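Courses > Household Management > Unit 7 > Handout

Bagging and Storing Loose Produce
Handout for Unit 7. Instructor: Nga Ung

Read this before the practical. Bring your own apron. Bags, ties and labels are in the Wimik drawer next to the sink.

1. Before bagging

Wipe the work surface and let it dry. Sort the produce by how soon it will be eaten. Take out anything bruised or split and set it aside for cooking the same day. Do not wash berries or mushrooms at this stage. Root vegetables can be brushed.

Leaves and stems come off carrots, beets and radishes. They draw water out of the root and the root goes soft in the drawer.

2. Choosing a bag

Thin clear bags are fine for most fruit and for salad leaves. They hold in moisture, so leave the top partly open for anything that sweats. Paper is better for mushrooms. Potatoes and onions go in open baskets in a dark cupboard, in separate baskets.

Large bags waste space. If the bag is more than twice the size of what goes in it, use the next size down.

3. Opening and filling

Thin film clings to itself. Rub the top edge between finger and thumb until the two layers part, then pull the sides out with both hands. One hand holds the mouth open and the other fills. Working in pairs, one person holds and the other fills.

Heavy items go in first, soft items on top. Lower them in. A drop of even a few inches will mark a ripe peach.
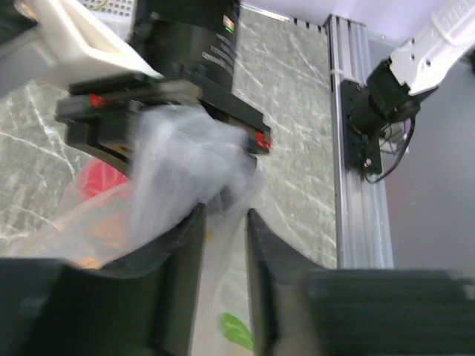
If the film bunches up while you are filling, stop and pull it straight from the bottom corners. Check that no stem is poking through. A small hole is not a problem for storage but it will tear when the bag is lifted.

4. Closing and labeling

Press the bag lightly to let out extra air, fold the top over once and put it in the drawer fold side down. Write the contents and the date on the label before it goes on the bag.

Oğuzhan Karaca will check labels at the end of the session in Room 214.

Reading: Unit 7 pages in the course binder, storage table only.

2 comments | 30 shares

Contact the course office | Back to top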